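How to Run a Robot Arm Demo for Visitors (Kitchen Table Version)

Posted February 24, 2019 in Guides / Open Days 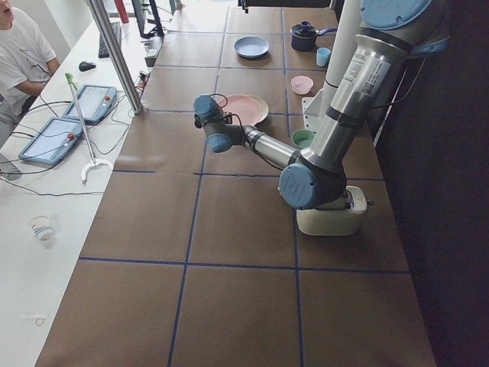
The arm over the pink plate, toaster under the elbow.

Quick writeup, people keep asking after the Jumville open day how we set up the dish-moving table. Some of it was planned, some of it got fixed ten minutes before doors. Use what you want.

Took us 22 minutes from bare table to first pick. First time will be longer.

What you need

One arm with a gripper, bolted down. Not clamped. Bolted.
A long table.
Brown paper, enough to cover the whole top.
Dark tape. We use blue.
Dishes - plates, bowls, a cup, a pan with a lid. Cheap ones.
One bigger thing, like a toaster.
A desk next to the table for the operator, monitor, keyboard.
Teach pendant. Two if you have them.
A reacher-grabber, the long kind for picking up litter.

Step 1. Cover the table

Paper first, pulled tight, tape the ends under. Wrinkles are trouble. A plate on a wrinkle sits a hair high on one side and the gripper comes down on the rim wrong. Brown is good, it's matte and doesn't throw the lights back at you. We tried white at the Kvam show in September and the glare was awful.

Step 2. Tape the grid

Big rectangles, bigger than your biggest plate with room left over. Run the long strips first, then the cross strips. Press down with a thumb, all the way along, corners too. If a strip lifts the gripper will find it.

The grid is for you as much as the audience. You can say "back row, second square" and everybody knows where to look. Also makes resets fast. Write the layout on a card and keep it on the desk.

Step 3. Put the dishes out

Spread them over the back half and leave the near half clear. That's your drop zone and visitors can see moves happen with nothing in the way.

Different colors help a lot. Pink plate, light blue plate, green bowl, navy saucepan. When a kid asks for "the pink one" you want it to be obvious - and if you have two pink things (we did, plate and a small bowl) say which one out loud before you move.

Turn the pan handle so it points away from the path of the arm. Ours went to the right. Lid on.

Toaster stays unplugged, cord off the table. We don't pick it up, it's an obstacle. People like to watch the arm reach over something.

Step 4. Check the elbow

Read this one twice. Everybody watches the gripper. The elbow is what hits things.

With the arm stretched out low over a plate the elbow can come down close to whatever is underneath. In the photo it's nearly on the toaster. So before anyone comes in:

Jog to each pick position at slow speed.
Stop there. Look at the elbow, not the hand.
Less than a hand's width of gap? Move the object, or add a waypoint and come in higher.
Do it again with the pan lid on, the knob adds height.

Then save the positions. Save them again under another name. Ask us why. (Trusar demo, one file, gone.)

Step 5. Set up the operator desk

Desk goes alongside the table, parallel, so the operator can see the dishes without standing up. Pendants flat on the desk, screens up, red button where a hand lands on it without looking. Don't stack anything on the buttons.

Cables - do better than we did. Tie them back, keep them off the front of the desk. Drinks go at the far end or off the desk completly.

Step 6. Speed

We ran at 80 percent in the empty-table test and it looked great and scared people. For visitors go way down. Slow looks more careful and you get time to talk. Keep one slow program for the whole day, don't flip back and forth.

Step 7. The run itself

Keep it short. Ours had 4 moves:

Pink plate to the front.
Green bowl onto the plate.
Cup next to it.
Everything back home.

Say what the arm is going to do before it does it. Then shut up and let it move. People ask better questions in the quiet.

Have it pause above the plate before it closes. Just a second or two. That's when phones come out, and it's your last chance to catch a bad approach.

Step 8. Resets

Stop the program first. Then fix the dish. Every time, even for a little nudge.

Nobody's hands over the table while the arm is live. For something out of place at the back, stop, then use the reacher-grabber instead of leaning across. Best cheap thing on the desk. The jaws are soft enough that they dont scratch the plates, ours anyway.

After each group check the plate against the tape lines. Plates creep. A little bit each run and by lunch you're missing the rim.

If something goes wrong

Gripper misses the plate - check the plate moved before you touch the program. Almost always the plate.

Arm stops by itself - probably touched something. Read the message on the pendant, clear it, back off slow. Tell the group what happened, they like that part.

Dish drops - stop, pick up, carry on. Plastic dishes. Please.

Paper tears - patch with a full strip along the tape line, no little squares, they curl.

Questions we got a lot

Does it know what a plate is? In this demo, no. Taught positions. The Vurkis group had a camera version the same day and that one was looking for the dishes, different setup.

Can I drive it? We let people press start on the pendant with the operator right there. No jogging.

Will it wash up? Every single group.

How many people came through? Door count said 987 for the whole building, we didn't count our table.

Packing up

Arm to home, power off, then dishes, then desk. Leave the paper and tape on if you're back tomorrow, put a sheet over it. Pull the tape slow if you aren't, it takes the paper with it.

Layout card template is going up on the downloads page when I get to it. Comments open below, will try to anwser.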